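Ticket: Clurker address book import stops partway
Status: open, then solved, then open again, now solved
Raised by: Desmond Begay

Hi all, me again. I'm moving our choir's address book out of Tikance and into Clurker before the August mailing goes out, and the import keeps giving up. The old list has 1,354 people on it. Clurker takes in 597 of them, shows me a cheerful green tick and stops. No error, no warning, nothing in the spam folder either (I did look, someone always asks).

What I've tried so far:

Exported again from Tikance, in case the first file was a dud. Same number.

Logged out, logged in, different browser, the old laptop with the sticky space bar. Same number. The old laptop took more than 40 minutes over it and then gave me the green tick as well, which felt a bit rude.

Changed the file type from the plain comma one to the one marked "for spreadsheets". This time Clurker wouldn't take it at all and said the first column had no name. It plainly does have a name, it's called Surname, so I've gone back to the comma file.

Update, same evening. Thanks to whoever suggested looking at the last person who got in and the one straight after. The last one in is a perfectly ordinary alto. The one after her has a nickname in speech marks, only there's an opening mark and no closing one – so I think Clurker reads everybody below as one enormous nickname! I put the missing mark in, ran it again and the whole lot went through. Marking this as solved.

Update, next morning. Not solved, sorry. Everyone is in, but the accents have gone peculiar. Anyone with an é now has two odd characters in its place, and our one umlaut has turned into a question mark. I can't send out concert tickets like that, people notice.

Support asked which version I'm on. It's 5, and I've got automatic updates switched on. They also asked whether I'd opened the file in anything before importing it. Well, yes, I opened it in Heinonen to fix the speech mark, and I saved it from there. Didn't think twice about it.

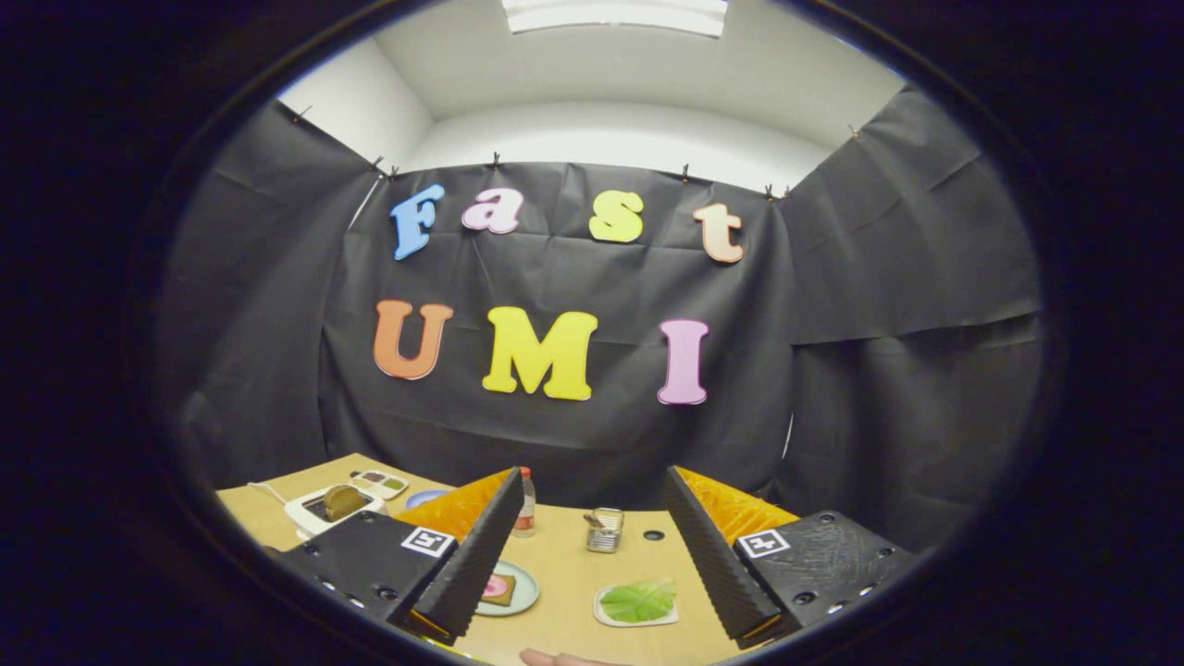

Kullano, Jul 4, 2018

Right, I think we're there. Heinonen saves in some older text format unless you go into "Save a copy" and pick UTF-8 from the little list at the bottom. I emptied the Clurker list, exported fresh, fixed the nickname again, saved it the proper way and imported. All the names are in and the accents are back where they belong.

One thing for the wish list: could the green tick say how many rows were skipped? I'd have spotted it days ago. Happy for this to be closed now.

Desmond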